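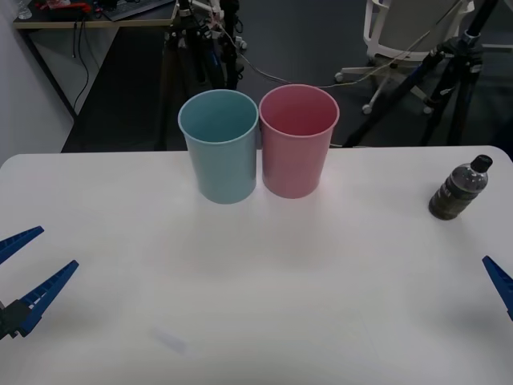 The blue cup and the pink cup on the white table.

I want to write today about two plastic cups. In my first language we have a word for the things in the kitchen which are too simple for guests and too good to throw away, and I did not find a good English word for it. The cups belong to this group.

I bought them in Lavholm, in the small household store near the bus station, in the first winter after I moved. It was February and I had one plate, one pot and no cups at all. In the store there was a basket with plastic tumblers in many colors, and I took 4 because they were cheap. There was also a yellow one and a green one. The yellow one stayed in a train to Clestarard, and the green one got a crack in the bottom, so now I have the blue and the pink.

The blue is very pale, almost like milk with a little color in it. The pink is stronger. Both become wider at the top, so one can go inside the other when I put them in the cupboard. But I must say that I don't like to store them this way. If they are put away a little wet, they stick together, and then you pull and pull, and at the end you need warm water on the outside cup. My neighbor taught me to put also cold water in the inside one. It works, but it is a lot of work for two cups. For this reason I let them stand side by side now.

A white table is another story. I wanted a white one for a long time, and I was told by everybody that I would regret it. I regret it only a little. Every small mark can be seen, and when the light comes from the wrong side it shines so much that I have to look from an angle to know if it is clean. I use a soft cloth with a drop of dish soap, then a second cloth with only water. I tried once a spray from the supermarket and it left stripes which I could see until Friday.

A dark bottle is on the table too, with its black screw cap closed. I am strict with the caps since I spilled a full glass of currant syrup in my old apartment. The carpet there was beige. I paid for the cleaning, 31 in the local money, and the spot came back after a month.

Some readers asked after my last post (the one about the Motitz teapot) if I don't have anything nicer to drink from. I have! I have two glasses from my aunt, with a thin gold line, and they stand behind the flour where I can't reach them without the chair. In the morning I take the pink cup. It is light, and if it falls, it only jumps a little and makes a noise.

I looked in the store again when I was in Lavholm in the fall. They still sell tumblers, but the shape is now straight and the colors are darker. I did not buy any. Next time I will write about the dish rack, which I promised already two times.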